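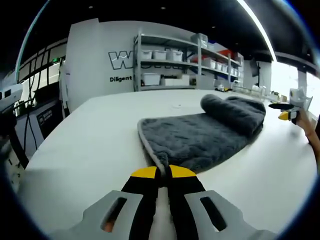

Last updated: April, 4:12 p.m.

Why hotel towels go stiff

A cotton bath towel loses softness for two main reasons: mineral residue and crushed loops. Commercial laundries treat both as process faults and log them. Lerden, a contract laundry serving 82 small hotels, rejects a towel when its pile no longer recovers after drying.

Hard water is the usual starting point. Calcium and magnesium bind with detergent and settle in the yarn. The deposit does not rinse out at neutral pH. Lerden doses a mild acid in the final rinse and checks the drain water at every shift change.

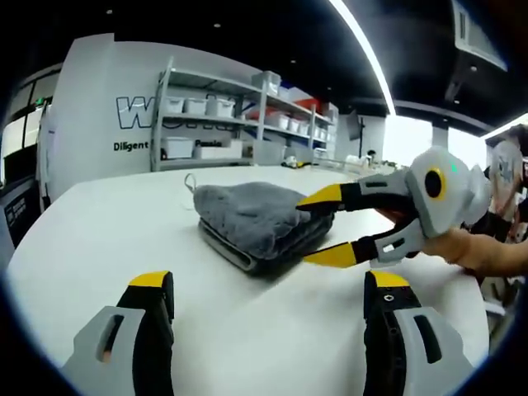
Fabric softener makes matters worse over time. It coats the fiber with a waxy film that feels smooth to the hand but repels water, and a coated towel moves moisture around on the skin. The Nigam plant dropped softener from its terry program 2 years ago and now extends the rinse instead.

Drying is the harder variable. Overdried cotton turns harsh, and the loops become brittle at the base. Nigam stops its dryers on a moisture reading and caps exhaust air at 155 degrees Fahrenheit. Timed cycles remain in use at the older Drendeck site, where load weights vary little.
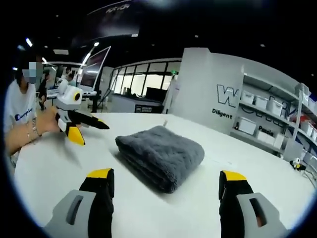 Drendeck records the wash count on a tag sewn into the hem. The longest-serving towel in its log reached 753 cycles before the selvage failed. Most are pulled well before that for stains.

Microfiber needs a separate line. It sheds less, dries faster and picks up cotton lint if the two are mixed. Forneo, which supplies gyms, washes it warm and tumbles it on low.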